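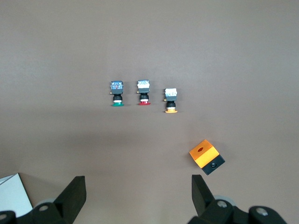

Push buttons in green, red and yellow-orange, block ends up, with the two-tone block at lower right. Gripper fingers open.

Gimden Bench Gripper Kit - for home and shared workshop arms

In stock - 16 left. More in September.

Two-finger parallel gripper for small desktop arms. Matte black fingers and brackets, light grey pulleys, wrist camera mount in the box. Made for people building a pick-and-place cell on a spare table or in a corner of the workshop. Comes as a kit, you bolt it up yourself. An evening's work if your arm already runs.

Good for small stuff. Push buttons, terminal blocks, knobs, short offcuts. Not for anything heavy or oily.

What's in the box
Finger plates, left and right
Mounting brackets, left and right
Pulleys and drive belt
Wrist camera bracket (camera sold seperately)
Bolts, plus a few spares
Printed wiring sheet

Fits
Vodberg desktop arm, both lengths
Wavcombe Mk2 with the adaptor plate
Wavcombe Mk1 - no, sorry, wrist is too narrow

Weight on the wrist is 453 g with belt fitted, camera not included. Check your arm's payload before you order. We get returns over this every month.

Fitting notes
Belt goes on before the fingers. Do it the other way and you'll be taking it all apart again. Bracket bolts finger tight first, square the fingers up against each other, then nip them down. Thread lock on the pulley bolts only.

Run the cable along the outside of the wrist with some slack in it. Turn the wrist by hand through its full travel before powering up. If the cable goes tight anywhere, fix it now.

Camera wants to see both fingertips and a fair bit of table beyond them. Tilt it till the tips sit at the bottom of the picture. Plain matte table top is best - shiny ones throw glare and the detection gets jumpy.

First jobs to try
Start with one part, same spot every time. Then move it a bit. Then add a second colour. Panel buttons make a decent test as the caps are easy to tell apart and the body gives you flat sides to grip. Go in slow, the terminal pins stick out and will catch a finger if your angle is off.

Sorting by colour is in the Deák starter scripts, free with the kit. Change the colour values to suit your own lights, ours won't match.

Prices
Kit, unassembled: 1,420 kr
Kit with camera and adaptor plate: 2,076 kr
Spare finger plates: ask

Workshops and clubs ordering more than one, drop us a line first and we'll sort teh postage into one parcel.

Returns
Unbuilt kits, fine. Built kits, only if something's faulty. Keep the bolts in their bag please.

Orders in by 2 pm go out same day. Wiring sheet also on the downloads page, the newer one has the connector the right way round.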